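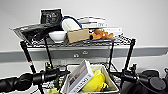
Re: [members] open day visit, who went and what did you see

Sorry for the slow answer, been buried. Replying in the middle of the quoted message so the order makes sense, scroll down.

> Did anybody from the list get to the Plivirness open day in
> February? I had a place and had to give it up. Mostly want to
> know: was it a real demonstration or a slide show with a robot
> parked next to it? And is the Drelix planner worth a second
> look for those of us doing shelf work?

Went, yes. Real demonstration, two arms, shelf cart, moving stuff between levels. Slides too but only at the start and mercifully short. 66 of us on the sign-in sheet, split in 2 groups, I was in the afternoon one. If you were in the morning group please chime in, I heard it ran differently.

> What was on the shelf? At the last one I went to it was all
> identical boxes and I learned nothing.

Not identical boxes! Household junk basically, soft and hard mixed. An orange plush dog, a bowl, a small cardboard box, books lying flat in a stack, a black pouch, a basket lower down with a yellow plush in it. Wire shelves too, so the depth sensing has grid and gaps to deal with instead of a nice flat board. That alone made the trip worth it for me. Our own test rig is a painted plank and I now think we've been kidding ourselves.

They gave us a handout, 1451 logged pick attempts, 86 percent counted as good. I asked what "counted as good" means. Answer: the item ends up on the right shelf and stays there for the length of the timer. Nothing about which way up. So take that with a pinch of salt. Also no breakdown by item, I asked, they said they'd send it. Havent seen it yet.

> Any idea how they handle the clutter? That's where ours dies.

Slowly. The Drelix planner works out a reach, checks it against the posts and the neighbors, throws most of them away. You could watch it on the side monitor. Long pauses. Someone behind me timed one and groaned. But no collisions while I was standing there, and I was there for most of the session.
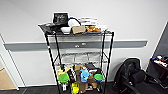
For our own work the thing I keep coming back to is where you put stuff DOWN, not picking it up. We spend all our time on grasps and then drop the thing on whatever flat bit is closest. Their rule is that the planner has to find a free patch before it's even allowed to grab. Makes sense when you look at the cart with the middle shelf clear and the bottom one packed with the blue spray bottle, the yellow bottle, the tubs with green lids and so on. A middle shelf is easy to place on. The bottom one would be a whole different test and I'd like to see numbers for it seperately. If anyone is writing to them please ask that too.

> Did they say anything about Imomby?

Only that the Imomby gripper pads are on trial and they'll decide in the summer. I got to squeeze a spare pad. Softer than ours, a bit tacky. Price: a shrug. I'd still want a pair for the pouch type items, ours pinch the fabric and let go.

> And is there going to be another one?

They said yes, no date. Sign up through the Farahani page same as before, the form closes early when it fills so don't hang about. Park at the back, front lot is permit only and they do check (ask me how I know).

I can scan the handout if people want it, 2 pages. Reply to the list please not to me, my inbox is a mess.

Got to run, bus.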